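Apron Folding Notes – README

What this covers
Written notes and pictures for the folding of cloth items with straps at the Prirkoldale workroom. The first version is dated 12/10/2019.

Contents
notes – one text file per session, seven in all
pictures – stills, named by session
fabrics – a short list of colours and cloth types

How the items are handled
Each piece is spread on a table before folding. Straps are dealt with first, pulled straight and laid along the cloth. Creases are left as they are – we do not iron between sessions. Two folds are used, the half fold and the Kernisitz fold, which has six steps and is set out in the notes.

Known gaps
Session 2 has no fabric list. Strap lengths were not measured.

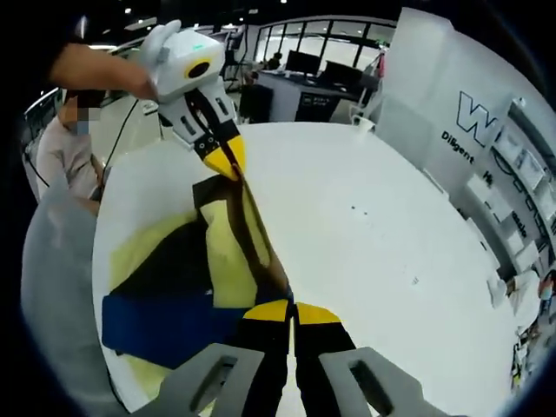
Prirkoldale Workroom | Textiles and Folding Team

The brown strap is held at both ends of the stretch being straightened, with the yellow, black and blue cloth lying creased on the round white table underneath. Colours in the fabric list are given by eye.

Contact
Thilini Biswas (notes), Szabolcs Tóth (fabric list)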